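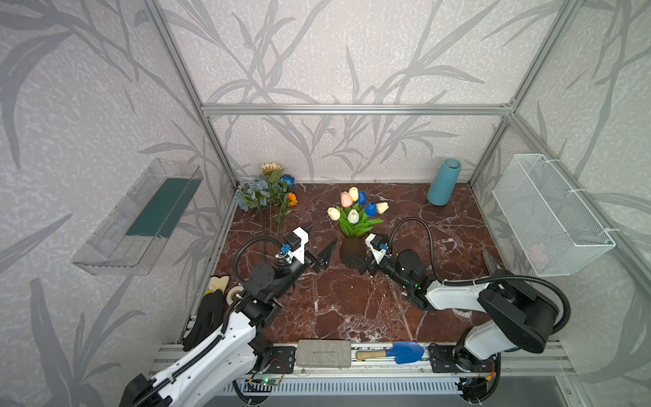 Drarner Artificial Tulip Stems, Closed Bloom

Item no. 395-T
Range: Itdale
Sold by the bundle

Overview

The Itdale tulip is a single-bloom artificial stem for retail display, reception desks, and rental staging. The bloom is molded closed and does not open. The stem has a wire core and can be bent by hand, then bent back. Leaves are attached to the stem and can be turned but should not be pulled off.

Specifications

Stem length: 332 mm, tip of bloom to cut end
Wire core: steel, coated
Colors: pale blue, cream green, white, coral
Use: indoor only
Carton: 17 bundles of one color, or mixed on request

Color varies slightly between production runs. For large displays, order all bundles at one time and quote the run number printed on the carton label.

Arranging

Stems ship flat. Hold the bundle low, where the leaves meet the stems, and spread the blooms before placing it in a vase. Leaves creased in transit recover faster in a warm room. Use a narrow-necked vase for a single bundle. 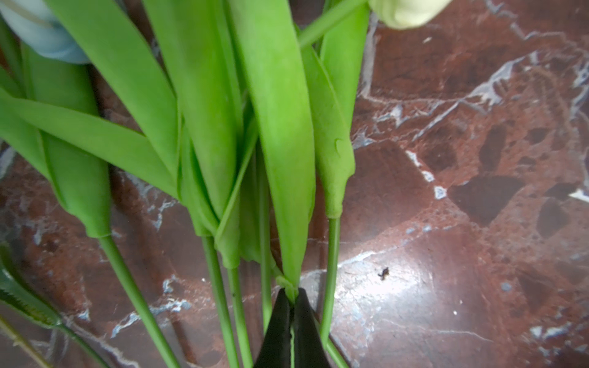

To shorten a stem, use wire cutters - scissors will not go through the core. Cover the cut end with floral tape if the vase is clear glass or has a soft lining. Do not stand the stems in water. The coating stops at the cut and the core will rust.

Cleaning

Dust with a soft dry brush. Marks can be removed with a damp cloth and mild soap. Do not use solvents or spray polish. Keep out of direct sun; the pale blue fades first.

Related items

Tapsell weighted vase, 111 mm neck
Gendthorpe floral tape, green
Itdale mixed foliage pack

Page updated 12/13/23. The coral color is out of stock until March.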